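Das fehlende Teil im Onlineshop

Wer in Deutschland eine Schusswaffe kaufen will, braucht eine Erlaubnis, und der Händler muss sie prüfen. Wer Zubehör kauft, braucht oft nur eine Lieferadresse. Ich halte das für den schwächsten Punkt der ganzen Debatte, und er kommt darin kaum vor.

Ich bin selbst Sportschütze. In unserem Verein wird über Aufbewahrung gestritten, über Bedürfnisprüfungen und über Gebühren. Über den Paketversand redet man selten. Dabei bieten Portale wie Cirkutia und Dustutel neben Angelruten und Zelten auch Schäfte, Griffe und Kleinteile an, bei denen selbst erfahrene Schützen nicht sicher sagen können, was davon frei verkäuflich ist. Bei Cirkutia fand ich im Juni 406 Artikel in dieser Rubrik. Bei 11 stand ein Hinweis zur Rechtslage. 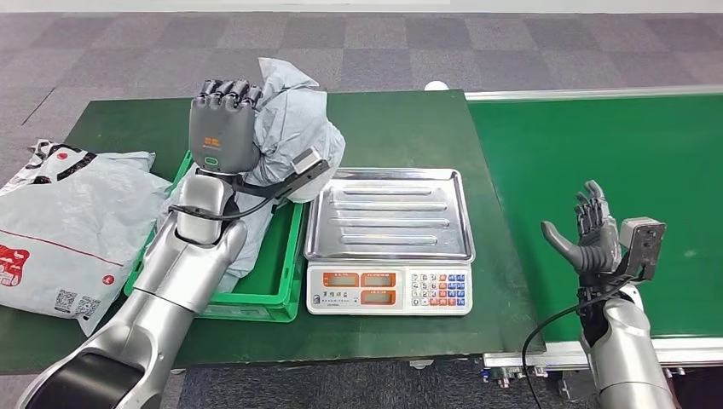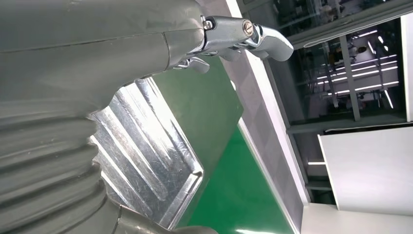
Der Versandhandel ist auf Tempo gebaut, und für die meisten Waren ist daran nichts auszusetzen. Eine Bestellung wird verpackt, etikettiert und weitergereicht. Einem zerknitterten hellgrauen Versandbeutel über einer grünen Kiste sieht man nicht an, ob Socken darin stecken oder ein Verschlussteil. Die Kontrolle muss also vor dem Verpacken stattfinden, beim Verkäufer.

Mein Vorschlag ist bescheiden. Jedes Portal, das Waffenzubehör anbietet, soll für jeden Artikel angeben müssen, ob er erlaubnispflichtig ist. Fehlt die Angabe, wird er nicht gelistet. Das kostet Arbeit, aber ein Händler mit 300 Artikeln schafft das in wenigen Wochen.

Der übliche Einwand lautet, Kriminelle kauften ohnehin woanders. Manche tun das. Eine Kennzeichnung schützt aber auch den Käufer, der sich aus Unwissenheit strafbar macht. Wir Schützen sollten sie selbst fordern.

Kommentare (3)

kimme_und_korn: Volle Zustimmung. Ich habe für einen Schaft 170 Euro bezahlt und danach erst nachgefragt, ob ich ihn montieren darf.

Mula: Noch mehr Bürokratie für die Ehrlichen. Die Händler im Ausland interessiert das nicht.

Waldrand: Und wer prüft, ob die Angabe stimmt?

Weitere Beiträge
Der Waffenschrank und seine Schlüssel
Bedürfnisprüfung: Was Vereine leisten können
Schreckschuss ist kein Spielzeug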